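Measuring the Sleep Current of a Battery Gadget (Without Fooling Yourself)

If you've ever built something that was supposed to run for a year on a coin cell and found it dead after three weeks, this page is for you. Sleep current is my favorite thing to measure on a new board. It's cheap, it's quick once you know the tricks, and you nearly always find something silly to fix!

I'm using my Melar board as the guinea pig. It's a little temperature logger that wakes up, takes a reading, sends it over the radio and goes back to sleep. The same steps work for pretty much anything with a microcontroller and a battery.

What you need

A bench supply or a fresh battery
A multimeter with a microamp range
A 10 ohm resistor and a 1k resistor, 1% or better
A toggle switch
A scope, if you want to see the wake-up pulses
Your board, with firmware that really does go to sleep

Step 1: Work out your target

Do this before you touch a probe. My cell holds 220 mAh, and I want it to last a year. A year is 8,760 hours, so the whole budget is an average of 25 microamps. The radio eats a good chunk of that, which leaves me hoping for something under 5 microamps asleep. Write your number on a sticky note and put it on the meter.

Step 2: Take off the programmer

Unplug the debug header. All of it, ground too. A debugger can feed your chip through the I/O pins or keep the debug block awake, and either one will make nonsense of the reading. After unplugging, pull the power fully and put it back. Some chips stay in debug mode until they've had a real power cycle, and I lost an entire evening to that on the first Melar prototype.

Step 3: Wire the meter with a bypass switch

Put the meter in series with the positive lead, on the microamp range, and connect the toggle switch straight across the meter. Close the switch, power up, let the board boot and go to sleep, then open the switch and read the display.

Why bother with the switch? On the microamp range a meter has quite a bit of resistance inside. When the board boots and wants 20 mA, the voltage across the meter shoots up and the board browns out. It resets, tries again, browns out again, and you sit there watching numbers jump around. The switch carries the big currents and the meter only sees the small ones. Remember to close it before the next wake-up! I set my firmware to sleep for 30 seconds during testing, and that gives plenty of time for a steady reading.
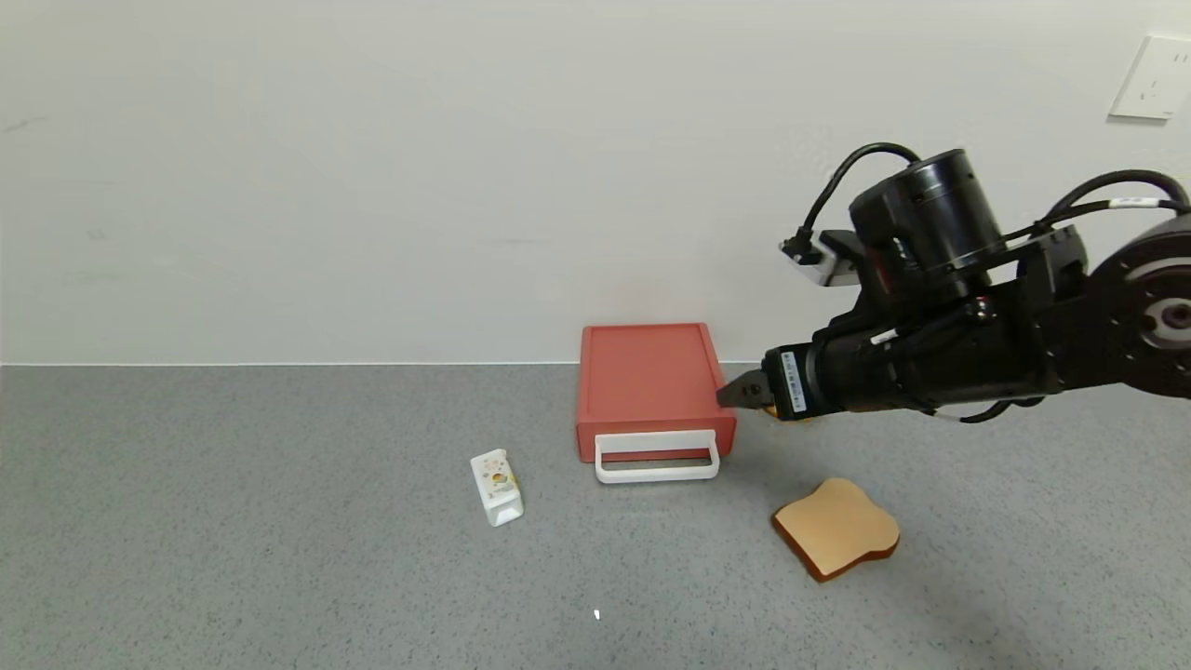

Alcides Cuervo wrote in to say that he skips the switch and uses a Schottky diode across the meter instead, so there's nothing to forget. It does work, and I've tried it since. Just check the leakage of the diode first, as some Schottkys leak several microamps when they get warm, and that goes right around your meter.

Step 4: Find the thieves

My first reading was 699 microamps. Ouch. Here's the order I go looking in:

Pull-up resistors. A 10k pull-up on a line held low at 3 V burns 300 microamps all by itself. I had two of them, so that was most of my problem right there.
Voltage regulators. Look up the quiescent current. Plenty of popular ones draw more than the rest of a sleeping board.
Floating inputs. Unused pins left as digital inputs can hover halfway and waste current. Set them to analog or drive them low.
Sensors and flash chips. Most have their own sleep command, and you have to send it.

Change one thing, measure, write it down. With the pull-ups switched off in sleep I was at 99, and putting the flash chip to sleep plus tidying the pins got me to 4. I may have done a little dance.

Step 5: Look at the pulses

Swap the meter for the 10 ohm resistor and put the scope across it. Every 10 mV is now 1 mA. Watch your grounds here - if the supply and the scope are both earthed, put the resistor in the negative lead with the scope ground on the supply side, and keep everything else unplugged from the board.

Save the 1k resistor for checking your sleep reading. At 4 microamps it drops 4 mV, which a decent meter reads just fine on the millivolt range. Keep the bypass switch across it while the board is awake.

Next time I'll add up the wake-up energy and work out the real battery life.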